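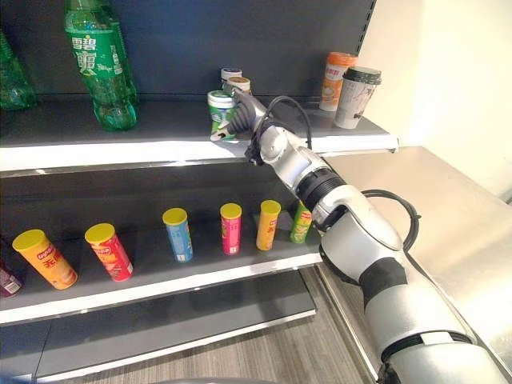 Figure 2. Shelving with a dark back panel and white front edges, stocked on two tiers.

3.2 Shelf height and what shoppers remember

We were curious - as anyone who has wandered a small grocery hungry will be - whether people remember best what sits near eye level. Shoppers at the Tullum and Isitz stores kept diaries for six weeks in June and July, and 70 of them kindly finished. Goods on upper shelves came up far more often in their notes, though regular customers at Tullum remembered the low ones nearly as well.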